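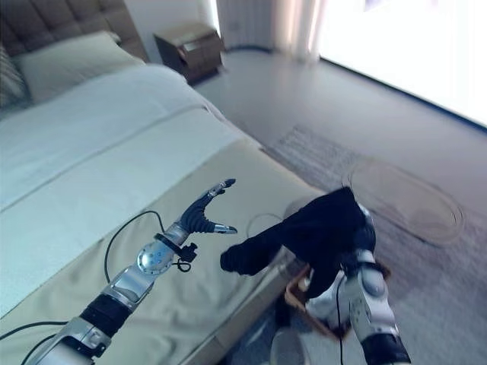 A bright bedroom, bedding in view.

**1/** Varwood is pleased to announce the second intake of its Founder Video Program, open to independent businesses that sell their own goods or services online. This thread sets out who may apply, what the program pays for and what is expected of participants in return.

**2/** The first intake received 444 applications. Places were offered to 31 businesses, all of which accepted. The second intake will be the same size. Applications open in October through the Varwood website and will be assessed in the order in which they are completed, including any supporting documents.

**3/** The program was established in Nendance to help owners who wish to speak to customers directly on video but have no in-house production staff. It now accepts applicants from any province or territory. Sessions are held online, with the exception of one optional studio day at the Nendance office.

**4/** Antigoni Bakalis continues as Program Director. Thodoris Giannakopoulos joins as Head of Founder Partnerships and will be the first point of contact for all accepted businesses. Both will be present at the information session, which begins at 10 a.m. and will be recorded.

**5/** "Most of the owners we meet have been telling their story at market stalls and over the phone for years," said Ms. Bakalis. "They know the material. What they need is an editor, a publishing calendar and someone who will read the numbers with them at the end of the month."

**6/** The program runs for 18 weeks. Participants publish on their own channels, under their own names, and retain full ownership of everything they record. Varwood takes no share of sales and asks for no exclusivity, during the program or afterward.
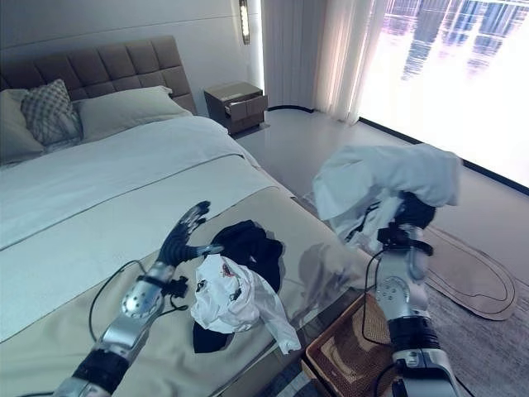
Does a business need an existing audience in order to apply?

An existing audience is not required. Applicants without a channel may apply on the strength of a written outline for their first three videos.

**7/** Eligibility. The applicant must be a registered business, must have been trading for at least one full year, and must be majority-owned by the person who will appear on camera. Franchises and licensed resellers are not eligible for this intake. Co-operatives are eligible provided that one member is named as the presenter for the length of the program.

**8/** What is covered: editing, captioning in English and French, thumbnail design, music licensing, and a monthly review with a Varwood analyst. Participants are also given access to Wasar, the company's reporting tool, which links video views to store visits and completed orders.

**9/** What is not covered: paid advertising, travel, product samples and equipment. A list of suitable microphones and lights is supplied to accepted businesses, although a recent mobile phone has been sufficient for the majority of participants to date.

**10/** A note on figures. Of the businesses that completed the first intake, 54 per cent reported higher online sales in the final month of the program than in the month before it began. These results are self-reported and have not been audited. Varwood does not guarantee any level of views or revenue.

**11/** Several participants have also raised the matter of seasonality. A business that sells most of its stock in the weeks before the holidays will see a rise in sales whether or not it publishes a video. For the second intake, Wasar will therefore compare each month with the same month of the previous year wherever the store records allow it.

**12/** Khổng, a family-run maker of sauces and chili oils, took part in the first intake and has agreed to mentor two businesses in the second. Its kitchen series remains the most-watched body of work to come out of the program. Khổng will lead the session on filming at short notice and the session on replying to comments.

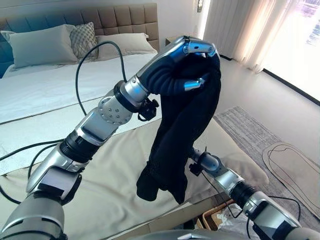 **13/** The remaining mentor places will be confirmed once the intake has been selected, so that mentors may be matched by sector. Owners who completed the first intake and wish to be considered should write to Mr. Giannakopoulos directly. A modest honorarium is paid at the end of the mentoring period.

**14/** "We would ask applicants to be plain about how much time they have," said Mr. Giannakopoulos. "A bakery owner who is at the ovens before dawn will not film at dawn. We can build a calendar on one afternoon a week if we are told so at the outset."

**15/** Disclosure. Any video that mentions Varwood, a mentor's business or another participant must carry a clear statement of the relationship, both in the description and on screen. The editing team will add the on-screen statement. Responsibility for the description rests with the participant.

**16/** Claims made on camera about health, income or environmental benefit must be supported in writing before the video is published. This was the most frequent cause of delay in the first intake. Applicants in the food, cosmetics and coaching sectors are encouraged to gather their supporting material early.

**17/** The application consists of a short form, proof of registration, a twelve-month sales summary and a test recording of no more than two minutes. The test recording is not judged on production quality. It may be made in English or French, and applicants may read from notes.

**18/** Sales summaries are seen only by the selection panel and are deleted once the intake has been filled. Unsuccessful applicants may request written feedback, which will be sent by email. They may apply again to any later intake without penalty.

**19/** A correction to our earlier post: the optional studio day is offered once per business, and not once per presenter as previously stated. The program guide has been amended. We apologize to the two partnerships that wrote to us about this — both have received a reply.

**20/** Applicants who require an accommodation, including an alternative to the test recording, may request one through the contact page before submitting the form. Requests are handled by Ms. Bakalis's office and do not form part of the assessment.

**21/** The program guide, the eligibility checklist and the registration link for the information session are available on the Varwood website. Media inquiries should be directed to the Nendance office, to the attention of Antigoni Bakalis.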